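Search this site Enter keywords Go

Rodcombe Table Share – FAQ

Got asked the same stuff all week so putting it in one place. Updated February 7, 2021.

What is it?
You borrow a folding table from us. You use it. You bring it back. Yard sales, birthdays, craft fairs, whatever.

How much?
$5 a table for the weekend. $50 deposit, you get it back when the table comes back. Cash or check. No cards yet – working on it.

How many can I take?
Up to 12 per booking. More than that, email first and Nathalie will see whats out.

Do I need to be a member?
No. Members get to book earlier, thats the only difference.

Where do I pick up?
Side door on Pisham Street. Ring the bell, wait a minute, it's a long hallway. Bring a second person for the eight-foot ones.

Will they fit in my car?
Six-foot tables, most hatchbacks with the seats down. Eight-foot, you want a van or a truck. Please measure before you come.

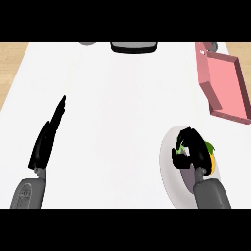

Can I put hot pans on them?
Please don't. Use a trivet or a board. Same goes for irons and glue guns.

How do I clean one?
Warm water, dish soap, soft cloth. No bleach, no scrub pads. Marker comes off with rubbing alcohol if you get to it the same day. Dry the legs too or the hinges rust.

What if I break it?
Tell us. Bent leg, we can usualy fix it. Cracked top comes out of the deposit.

Can I keep it an extra day?
If it's not booked after you, sure. Call first. September is packed so probably not then.

Do you deliver?
Not right now. Ask Gert about the trailer, he sometimes has it free.

Chairs?
Soon. Maybe.

Comments

Danjuma Uzor
Is the deposit per table or per booking? Page doesn't say.

Nathalie Tremblay
Per booking. Will add it.

Bogdan Surdu
Eight-foot went in my minivan fine with the middle row out. Diagonal.

Cornel Voicu
Rang the bell twice and gave up, then read the bit about the hallway. Coming back tomorrow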